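5th February - gripper kit trial, bench notes

Unit on loan is the Clotik two-finger kit, sold through Skiltance. It comes with the gripper, a wrist camera bracket, a set of finger plates and a license for their teaching software. Quote is for 3 units with a service plan. The loan runs out at the end of next week, so whatever we want to know we need to find out now.

Mounting took most of the morning. The flange adapter fits our arm but the screws supplied are too long by a couple of threads and bottom out before the plate is tight. Used our own. The manual has the torque figure in one table and a different one in the drawing - went with the drawing. Someone should ask Skiltance which is right before we sign anything.

Camera bracket is stiff enough. The view is wide and bends straight lines badly, which matters for us since we want to take positions straight off the grid. Their software has a correction step, but it is off by default and three menus down. Need to write that into the setup sheet.

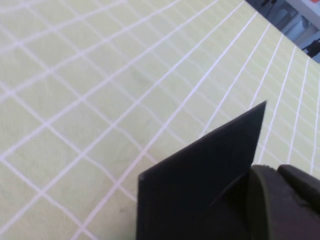

Wrist camera over the grid, black plate in view lower right.

The plate hides a fair piece of the work area on that side. I had planned to teach the picks so the part always comes in from the left, and this settles it. Caron's old kit had the camera further back and we lost less of the view, but the whole head was bulkier and kept hitting the fixture wall.

Moved on to thin stock. This is the part of the trial I care about, as the sorting job for Nirkorier is nearly all cards and flat cartons. The sales sheet says thin stock is no problem and leaves it there. Grip force is set in steps from the pendant and the lowest step is the one to use for cards. Anything above the second step I would keep for boxes.

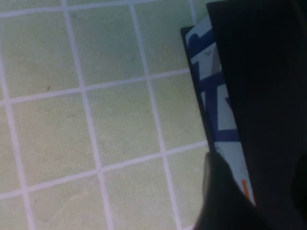 Printed card between the two fingers, held on edge.

Points to check on the card grip:
Pad wear. The spare pads are priced at 590 for the full set, which seems high for rubber.
Whether the card can be let go flat. Standing on edge is fine for a slot, no use for a stack.
Repeat run of 200 cycles with the same card, overnight if the guard interlock gets signed off.

Software note: saved positions are tied to the tool number. Change the tool number and the list looks empty. It isn't, the positions come back when you switch to the old number. Lost half an hour to that.

Boxes next. Small carton on its side, open end toward the gripper. The idea is to come in low and take it by one wall with one finger inside. The approach has to be taught at 2 heights, one to clear the near edge and one for the grip itself. Speed down to the slow setting until the path is proven. The carton is dark on one face and light on another, so the automatic exposure may need to be locked for this one. I'd rather lock it from the start and leave it.
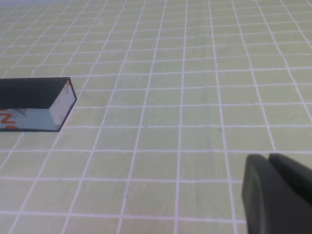
Bienvenido Catacutan read this over and wants the service plan looked at before any more bench time goes in. His point is that the plan covers the gripper body but leaves out the fingers and the bracket, and those are what we will break. He would also ask for the loan to be extended to cover the overnight run, and he would hold off on the third unit until September.

Agreed on the service plan. I'll write to Skiltance with that, the torque question and the screw length in one message. Interlock form is in the tray, unsigned.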